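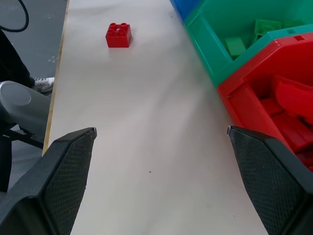 One red brick left on the table, and the bins waiting.

The year the arms came to Altmont I had been on the sorting tables for eighteen years, and I will admit I took it personally. We sorted returned toys there, bricks mostly, red with red and green with green, tipped out of sacks that came up by lorry from Plorville. You stood, you looked, you picked, you dropped. My mother thought it was no job for a grown woman, but it had its comforts, and the best of them was the talk. We could get through a wedding, two divorces and somebody's knee operation before the first tea.

Then in September they put an arm at table four, and I was told to mind it.

Minding meant standing at the side in my black trousers and my good soft shoes and keeping my hands to myself, which was harder than any sorting I ever did. The arm was slow, you see. It would hang over a single brick with its two fingers wide open, thinking (I called it thinking, the lad from Kolev who set it up called it something longer), and all the while my own fingers would be twitching in my pockets. I could have cleared that table in the time it took to make up its mind!

"Leave it," the lad would say, very kindly. "It has to find it by itself."

So I left it. I had a form to fill in on a tablet, a thing called Vimusix that wanted to know after every brick whether the pick was good, poor or missed. On the first day I put down 738 of them. I went home and told my husband I had spent a whole shift marking homework, and he laughed so much he had to put down the potatoes.

What I noticed, after a few weeks, was the quiet. The others had gone to packing, where the work was lighter and paid 50 pence an hour more, and they waved to me through the plastic curtain, but you can't tell a long story through a plastic curtain. I started telling it to the arm instead. Only small things to begin with, what was in my sandwiches, how the bus had been. Then my sister's business with the house, which took the best part of a morning.

The lad caught me at it. I went as red as the bricks. He stood there a moment with his spanner, and then he pulled up a crate on the other side of the table and asked what my sister had said to the solicitor.

Well, I had to go back to the beginning for him, with the aunt and the conservatory. The arm came down over the next brick, and I marked it good without losing my place.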